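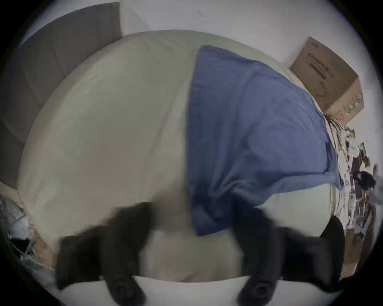 Proyectos > Vemari > Seguimiento > Informe de avance, abril

Imprimir | Enviar por correo electrónico

Informe de avance: comparación de pinzas de mano para tareas de dormitorio

Para: Areti Bakalis, responsable de programa
De: Brenda Villalba, con aportaciones de Rosângela Camargo y Apostolos Antoniadis

1. Situación general

El trabajo de abril se ha dedicado casi por completo a la comparación entre las dos pinzas de mano previstas en el plan: la Pesdale, de dos dedos anchos, y la Warnis, de dedos más estrechos y cierre más rápido. La tarea elegida ha sido estirar y doblar una manta sobre una cama hecha. Es una tarea larga para lo que suele grabarse con este tipo de equipo y obliga a agarrar tela por el borde, que era lo que queríamos medir.

Estaban planificadas 100 demostraciones por pinza. Con la Pesdale se han completado todas. Con la Warnis llevamos 49, por el retraso en los recambios que se explica en el punto 4.

2. Condiciones de las pruebas

Las sesiones se hacen en habitaciones normales, con las cosas de sus dueños por el suelo. En la ronda actual se trabaja con sábana bajera clara y manta azul. El contraste ayuda a revisar las grabaciones a mano, aunque Rosângela advierte de que puede dar resultados demasiado buenos al segmentador y propone repetir una parte con manta blanca sobre sábana blanca. Estamos de acuerdo y lo hemos incluido en el calendario de mayo.

La cámara ojo de pez va montada en la propia pinza, con la misma inclinación en los dos modelos. Desde esa posición se ven los dos dedos y buena parte de la cama, a menudo también el cabecero y lo que haya en el suelo al lado del colchón. El precio es la deformación hacia los márgenes y el desenfoque de los dedos cuando el operador mueve rápido la muñeca. En la revisión de Apostolos, el desenfoque impide fijar el instante de contacto en cerca de 40 demostraciones de la Pesdale. Se conservan en el conjunto, marcadas, y no se usan para calcular tiempos de cierre.

3. Resultados provisionales

Pesdale: agarra bien los pliegues gruesos y los bordes que ya están levantados. Falla cuando la manta está plana contra el colchón; los operadores acaban empujando la tela para formar un pliegue antes de cerrar. Con manta y sábana juntas es fácil llevarse las dos.

Warnis: entra mejor por debajo del borde y casi no arrastra la sábana. Suelta antes de tiempo si el tirón es lateral. La fuerza de cierre cae al cabo de una sesión larga — lo hemos visto en las dos unidades — y hay que recalibrar a media jornada.

Los operadores prefieren la Pesdale por peso y por comodidad del gatillo. No damos todavía una recomendación de compra. Con la mitad de las demostraciones de una de las dos pinzas sin hacer, la comparación no es justa.

4. Incidencias

— Las almohadillas de la Warnis se desgastan antes de lo que habíamos calculado. Pedimos un juego nuevo a Lytvynenko y llegó incompleto; el resto está anunciado para la primera quincena de mayo.
— Se perdió una tarde de grabación por un desfase entre el reloj de la cámara y el del codificador de apertura. Vasiliki Antoniadis ha añadido una comprobación al arrancar y no ha vuelto a ocurrir.
— El cable de alimentación se engancha en la ropa de cama. Se ha acortado y se lleva ahora sujeto al antebrazo.

5. Próximos pasos

Completar la serie de la Warnis en cuanto lleguen las almohadillas. Repetir 40 demostraciones por pinza con manta blanca. Probar un obturador más rápido en la cámara, con luz adicional si hace falta. Solicitamos mover al mes de mayo la parte no gastada de la partida de consumibles; el importe total no cambia. Agradeceríamos respuesta sobre este punto antes de hacer el siguiente pedido.

Contacto: oficina del proyecto Vemari | © Vemari. Todos los derechos reservados | Volver arriba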